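四月，晚上，十一点多

又是在资料室耗了一整天。眼睛疼。趁还记得赶紧写几笔，不然明天全忘光。

上午

七点四十出门，没吃早饭，在车站买了个饭团。到馆里门还没开，Ynyr Jenkins已经蹲在台阶上抽烟了，说昨晚把Clamness那批箱子的清单又过了一遍，编号对不上。我说哪里对不上。他说后半截全错位，从360号开始往后都差一个。心里咯噔一下，360号是我录的。

果然是我。漏了一张夹在账本里的接线图，背面还有字，当时以为是废纸，跟账本算成一件了。改，一条一条改，改到十点半。中间系统卡死一回，没存，重来二十多条。气得想摔键盘。

不过那张图倒是个宝贝。铅笔画的，差分机的进位部分，齿轮旁边标着小字母，跟Matoušek手稿里那一套标法很像。太像了。要是真能对上，说明Clamness这边的工匠见过手稿，或者至少见过抄本。先别高兴太早。Birdie Gallagher听了只说了一句：“纸呢？纸的年代查了没有？”没查。她总是对的，烦。

十一点跟她一起看水印，灯箱坏了一边，只好举着手机打光。水印只露半个，像是个壶，也像个头盔。拍了，发给做纸张的人，等回信。

午饭拖到一点多才吃，食堂只剩土豆。吃着吃着跟Ynyr又吵起来，还是老问题：展览第一单元到底从哪儿讲起。他要从织布机的打孔卡讲，我想从算表讲。那些航海表、对数表，错得一塌糊涂，一个数抄错了后面几十年的人跟着错，所以才有人想让机器去算。这个才是根子。打孔卡好看，观众爱看，我知道，可是顺序不对啊。

吵到最后他说，那你写八百字，写得动人我就听你的。行。写就写。 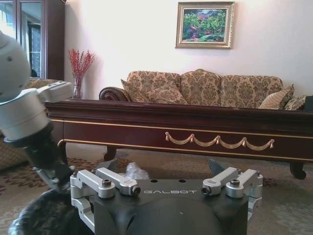
下午

八百字写了两个小时，写成一千三，删，删成九百。开头还是用那个女抄写员。档案里只有她的签名缩写，没有全名，给Kavosley天文台算了十几年的月亮位置，按页拿钱。算错一页要扣钱，她的账上被扣过13次，每次旁边都有一个小小的叉。我看到那些叉的时候真的有点难受。不知道为什么，比看到什么大人物的信都难受。

Birdie看完说这段留，后面讲原理的全砍。我说砍了观众就不懂机器怎么进位了。她说观众站着看展板，一块板子能看完70个字就算给你面子。七十个字！我连“有限差分”四个字都解释不清楚。

后来想了个办法，不讲了，做一个手摇的小模型，三个轮子，摇一下进一位，让小孩自己去摇。Ynyr居然同意，还说Clernier那边的工坊能做，就是要排队，要报价。明天打电话。别忘了问齿轮能不能用黄铜，塑料的摇起来没声音，没那个咔哒咔哒的感觉。

四点多纸张的人回信了，说水印不能确定，要看原件，让寄过去。怎么可能寄。问能不能让他过来，他说月底再说。那接线图的事就先挂着，展签上写“年代待考”。Ynyr想写“可能与Matoušek手稿有关”，我拦下来了。没证据，不写。这回我跟Birdie一边的，难得。

又查了2104号信封，里面应该是两封信，只有一封。另一封到底在哪，借阅本上没有记录，翻了三个抽屉也没有。剩下那封讲的全是房租和一匹生病的马，一个字没提机器。可是信尾忽然来一句“那些数目字让我整夜睡不着”。什么数目字？房租还是算表？前后看了五六遍，看不出来。Birdie说多半是房租。我宁愿它是算表，但宁愿没有用。抄下来了，不引。

晚上

回来路上下雨，没带伞，包里的复印件湿了一个角，还好不是要紧的那几页。煮了面，忘了放盐。妈打电话来问五月回不回去，我说看布展，她说你年年都看布展。没话讲。

躺下以后又爬起来，想到第一单元的标题。现在叫“机器之前的计算”，太硬了，像教科书。改成“按页算钱的人”？还是“一页月亮”？后一个好听，可是别人看不懂。两个都先记着，明天问问他们。

明天要做的：
打给工坊，问报价，问黄铜
清单360以后再核一遍，这次找Ynyr念我来对
灯箱报修
还有那封信，再去把铁柜最下面一层番一遍
买盐不用，盐有，是忘了放

困死了。睡。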